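作業台(さぎょうだい)

作業台というのは、ものを切ったり削ったり組み立てたりするための台のことです。机と何が違うの?とよく聞かれるのですが、私は「叩いても怒られないのが作業台」と答えています(半分くらい本気です)。
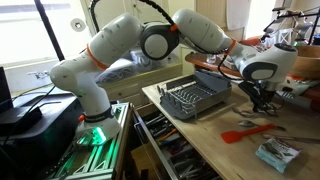

名前と呼び方

英語ではワークベンチ、木工の世界では単にベンチと呼ぶ人も多いですね。日本の大工仕事では、もともと床に近い低い台や「馬」と呼ばれる脚を使い、座ったり足で押さえたりしながら作業するのが普通でした。立って使う背の高い台が広まったのは、西洋式の道具や学校の工作室が入ってきてからの話です。私の祖父も低い台派で、立ち作業の台は腰が落ち着かないと最後まで言っていました。

天板の材料

木の天板は、刃物を当てても刃が傷みにくく、削り直せばまた平らになるのがうれしいところ。西洋の木工用ではブナやカエデのような堅い木が定番で、手触りも白っぽくて明るいので、小さなネジを落としてもすぐ見つかります。針葉樹の天板はへこみやすいけれど軽くて安いし、へこんだら濡れ布巾とアイロンである程度戻せます。金属の天板は油仕事や溶接向き。冬は冷たいですよ!

高さの決め方

いちばん質問が多いのがここです。手かんなをよく使うなら低め、細かい組み立てや電子工作なら高め、というのが昔からの目安です。まっすぐ立って腕を下ろし、手首のあたりに天板がくる高さから始めて、あとは板を足に敷いて調整していくのがいいと思います。私の台は床から924ミリで、かんながけには高すぎ、はんだ付けにはちょうどいいという中途半端な高さ。それでも慣れてしまいました。

固定具

材料を挟む万力(バイス)は、正面につけるものと端につけるものの2種類が基本です。穴にさして使うベンチドッグやホールドファストという金具もあって、こちらは天板に穴を並べてあけておきます。私は自分の台に28個あけましたが、毎回使うのは手前の列だけです。あけすぎました。

市販品と自作

既製品では、折りたたみ式のZutenと、重い固定式のTandorleyを使ったことがあります。Zutenはベランダにも持ち出せて便利なかわりに、のこぎりを引くと台ごとついてくる感じ。Tandorleyはびくともしませんが、引っ越しのときに本当に困りました。自作する場合、脚の材はケチらないほうがいいです。私は近所の材木店で3,000円分の端材を買って脚にしたところ、翌年の梅雨に反ってしまい、結局ぜんぶ作り直しています。

手入れ

天板には年に一度、亜麻仁油かワックスを薄く塗ります。油を拭いた布は自然に発火することがあるので、水に浸してから捨ててください。接着剤の跡はスクレーパーでこそげ取り、反りが気になってきたら長いかんなで斜めに削ってならします。裏面にも同じように塗っておくと、湿気の出入りがそろって反りにくくなります。

関連する項目

万力、かんな、馬(木工)、ベンチドッグ

最終更新:2021年8月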